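Geltgate Folding Table, 63 inch
Made by Furkosia

Item updated 03/12/2022

The Geltgate is a flat work table for sorting, folding and cutting out. It is sold for laundry rooms, sewing rooms and small shops, and it stands higher than a dining table so you don't have to bend over it. The top is 63 inches long. The legs fold under and lock with a slide catch at each end.

Size and weight
The table weighs nearly 22 pounds with the legs attached. Leg height can be set to either of 2 positions, a lower one for sitting and a higher one for standing. Both pairs of legs must be at the same setting before the table is loaded. Rubber feet are fitted at the factory and can be replaced.

The surface
The top has a smooth matte coating. Knits and light cottons slide across it easily when you straighten a seam or turn a sleeve in. If you cut with a rotary blade, use a mat. The coating will mark, and cut marks are not covered by the warranty.
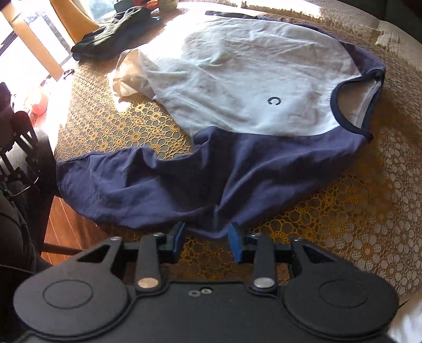
Wipe the top with a damp cloth and mild soap. Do not use bleach or a scouring pad. Do not iron directly on the table. A folded blanket is not enough protection, and heat damage shows up as a cloudy patch that will not polish out. The Furkosia pressing pad fits this top and is sold separately.

Assembly
The table ships in one flat carton. Legs are already attached. Open them one end at a time with the table on its side, check that both catches have clicked, then stand it up with a second person.

Shipping and returns
Orders leave our Gukbridge warehouse within five working days. Orders placed in November may take longer. Returns are accepted if the table is unused and in its original carton. Buyers pay return freight unless the item arrived damaged.

Spare parts
Feet, catches and leg braces are stocked by Boiko Supply. Have the code from the label under the top ready when you order. Older tables with a round catch need the adapter plate as well.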